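Company > Life at work > Gallery: the towel line

At Hudunard we handle 2000 towels and cleaning cloths in one shift. Since August the robot takes them up from the pile, and our people do the checking and the packing.

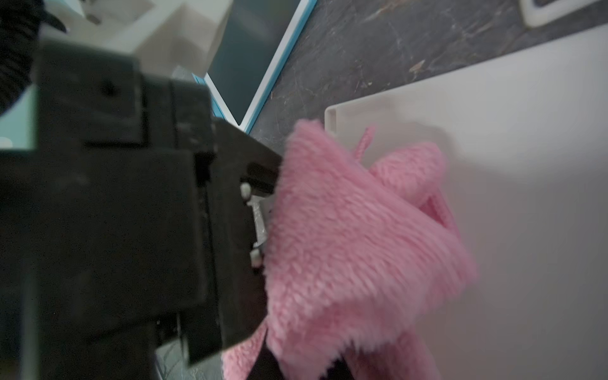 Before this, the wrists were tired already at noon. Now the two colleagues of the folding table learn to teach the robot, and they stop it when a cloth is held badly. The work is more quiet, but it asks more attention, and some of us miss the talking at the table.

Contact | © Hudunard | Back to top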